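4.2 Storage containers and the decision to return play items
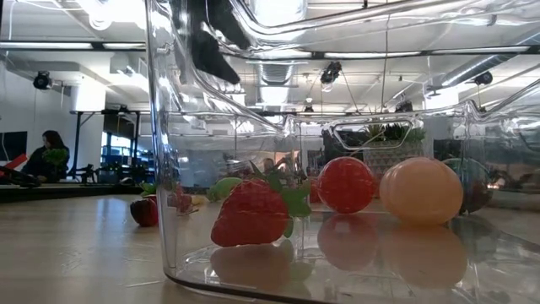 Why do families put some play items back in place and leave others on the floor? In our data, the strongest factor was the container, and the age of the child came only after it. When the parent and the child could both see what belongs in a container, the items were returned more often, also on days when the family was in a hurry.

Figure 3. Artificial produce in a clear plastic bin on a tabletop.

We collected 844 diary entries from households in Mestbridge and Sturkwood. Of these, 604 were complete enough to be used in the present section. An entry was considered complete if the parent wrote down the kind of play, the place where it ended, and who did the tidying. The entries which we removed were mostly missing the last point. We do not think this creates a serious problem for the comparison of containers, but it limits what we can say about the division of work between parents.

Three kinds of storage appeared often in the diaries: open shelves, closed boxes, and clear bins. Closed boxes were preferred by parents for the look of the room, and many entries say this directly. However, the same parents reported that children emptied the whole box in order to find one item. One mother from Sturkwood wrote that her son "must see the bottom before he believes it is not there". Clear bins were described as less beautiful - two parents used the word "messy" even for a full and tidy bin - but the search was shorter and fewer items came out.

Pretend food deserves a separate remark. It was mentioned in over 400 of the entries, more than building blocks or dolls. It also travels further from its storage place than other toys, because a meal is usually served to somebody, and this person may sit in another room. Sandhu's earlier idea of "play distance" describes this well, although it was developed for outdoor games. We used the idea here without change.

The coding of the diaries was done by Hemant Sisodia and Lalit Ahuja, who worked separately and then compared their results. Most disagreements concerned the word "away", which for some families means inside the container and for others only out of sight. In such cases we followed the wording of the other entries by the same family. The Kidine checklist, which we gave to parents in January, did not define this word either, and we recommend to correct it before the checklist is used again.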